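The folding rules, and why I only trust about half of them

I have now read four versions of the Tonitz handling guide, which is the document we are all supposed to follow when we record cloth work with the hand-held grippers. The first version was a page and a bit. The current one is 13 pages and has a section on definitions. I am not against rules. I have thrown out enough bad recordings to know what happens without them. But I do think someone should ask, rule by rule, what each one is for, and I haven't seen much sign of that.

Take the rule on contact. Both grippers must be on the garment before either one lifts. Fine. I like that one. If you lift with one hand while the other is still on its way, the cloth swings and the fold starts crooked, and whoever learns from it later, person or machine, learns a crooked fold.

Then there's the rule that the operator must "pause for a natural interval" between folds. What is a natural interval? Mine is short. The fellow who wrote the Meireles guidelines apparently thinks it's long enough to have a sip of coffee. I asked for a number and was told that a number would make it unnatural. So now everyone pauses differently and we call it a standard.

My biggest complaint is the background rule. Version three says the work area should be "representative of a lived-in environment", and version four adds that it should be "free of distraction". Pick one! A room where people are working has people in it, and bags, and laptops, and somebody's phone on charge. I would keep the first half and cross out the second. The bit that needs to be clear is the patch of cloth you're working on.

Blue cloth, a pale sheet and an ordinary busy room: 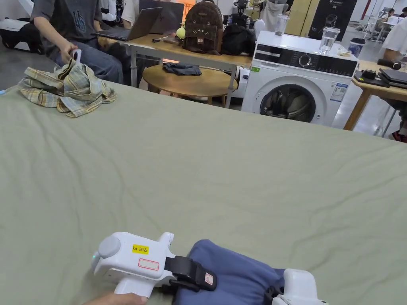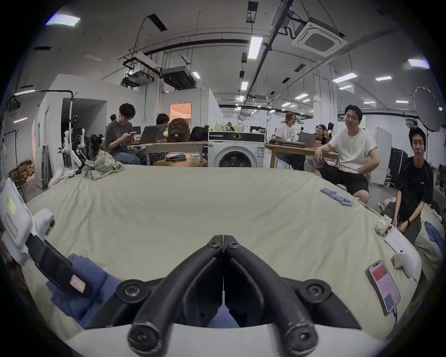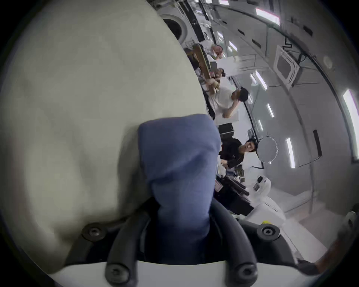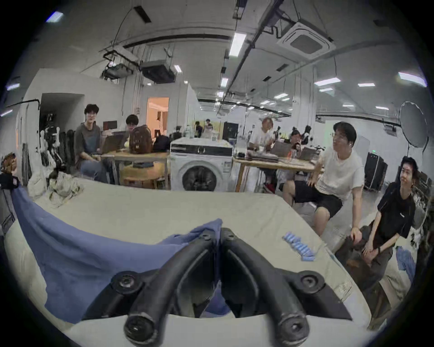
Tronditz, to be fair to them, put a proper limit on this. Their sheet says no other loose cloth within a forearm's length of the piece being folded, and leaves the rest of the room alone. A forearm is not a scientific unit and mine is longer than most, but at least I can check it without opening a laptop. I'd take that over a paragraph on lived-in environments any day.

Labels are another one. Every gripper has to be marked left or right, and the mark has to be readable by the person holding it. No quarrel there. Swapping the pair by accident is the easiest mistake in the whole business, and you can lose a morning to it before anyone catches on. But version four also wants the label checked and initialled at the start of every session, on paper, and then copied into the log. I have seen those sheets. They get filled in at the end of the day, all in the same pen, in the same slightly bored handwriting. A check that gets written up after the fact is worse than no check, to my mind. You end up with a nice tidy record of something that may not have happened.

Which brings me to the numbers. In March we had 1,869 recordings go in and 1,437 come out the other side marked as "compliant". That sounds respectable until you ask what compliant means. It means the file was the right length, the name was in the right format and the form was filled in. It doesn't mean that the shirt was folded. I went through a handful of the compliant ones myself and found a sleeve hanging out the side in more of them than I'd like. Meanwhile some perfectly good folds were tossed because the operator typed the colour in the wrong box.

I raised this and was pointed to Skiltitz, who sell a tool that checks the forms automatically. So the forms will be wrong less often. Lovely. The sleeve will still be hanging out.

If it were up to me the guide would have six rules and fit on one side of paper. Both grippers on before lifting. Left and right marked, and looked at before you start. No other loose cloth close by. Don't let go of a corner until it's lying flat. If you drop it, keep the recording and say so. And a person watches the fold to the end before anyone calls it good.

The dropped-cloth rule is the one I'd fight for hardest. At the moment a drop counts as a failed recording and gets deleted, and I can't see the sense in it. Cloth gets dropped. A machine that has only ever been shown perfect folds won't have a clue what to do with a shirt that has slid halfway off the table, and then we'll all stand around wondering what went wrong with it.

Version five is meant to be on its way. I've sent in my comments, which ran to two pages, and I do see the problem with that. I'm told there will be an appendix.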